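Broren Tischplatte rund, weiß, im Test

15. September 2022

Die Platte kommt ohne Gestell. Geliefert wird sie in Wellpappe mit Kantenschutz aus Schaum, dazu ein Beutel mit Schrauben und ein Blatt mit dem Bohrbild. Das Bohrbild stimmt, die Vorbohrungen auf der Unterseite sitzen sauber. Montiert habe ich auf ein vorhandenes Säulengestell von Pleteck. Dessen Kreuz hat andere Lochabstände, zwei Löcher mussten neu gesetzt werden. Mit Tiefenanschlag am Bohrer kein Problem.

Die Oberfläche ist matt beschichtet. Fingerabdrücke sieht man im Streiflicht, bei normaler Deckenbeleuchtung nicht. Kaffee ließ sich nach 30 Minuten mit einem feuchten Tuch rückstandslos entfernen, Rotwein ebenso. Kugelschreiber blieb als grauer Schatten stehen und ging erst mit dem Reiniger von Melier weg — danach glänzt die Stelle minimal stärker als der Rest.

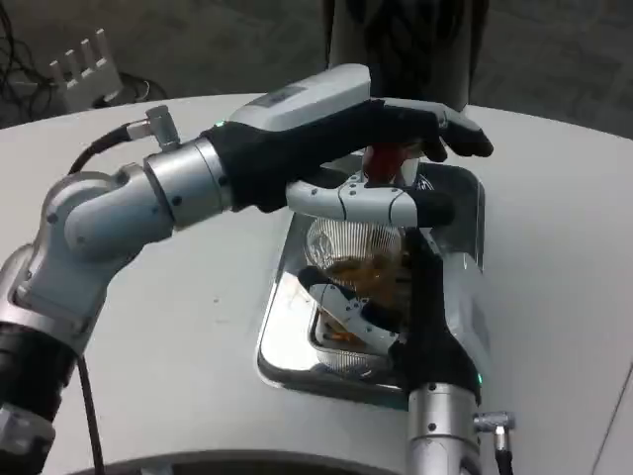
Kritischer ist die Kante. Sie ist gerundet und liegt angenehm am Unterarm, nimmt aber Stöße übel. Eine Stuhllehne aus Metall hat nach 10 Tagen eine kleine Druckstelle hinterlassen. Ausbessern lässt sich das mit Lackstift nur bedingt, der mitgelieferte Farbton ist eine Spur zu kalt.

Die Steifigkeit reicht aus. Wer sich am Rand aufstützt, spürt ein leichtes Nachgeben, das kommt bei mir überwiegend aus der Säule. Charmaine Zwane hat dieselbe Platte auf vier Einzelbeinen von Norðdahl stehen und berichtet von keinerlei Bewegung. Bei Einzelbeinen verringert sich allerdings die Beinfreiheit.

Abzüge gibt es für die Dokumentation. Angaben zur zulässigen Flächenlast fehlen, ebenso die maximale Einschraubtiefe. Auf Nachfrage nannte der Kundendienst nach zwei Tagen wenigstens die Schraubentiefe, zur Last kam nichts.

Verarbeitung: gut
Oberfläche: gut
Kante: ausreichend
Dokumentation: mangelhaft

Nachtrag zur Reinigung: Melaminschwamm bitte weglassen, er poliert die Beschichtung sichtbar auf.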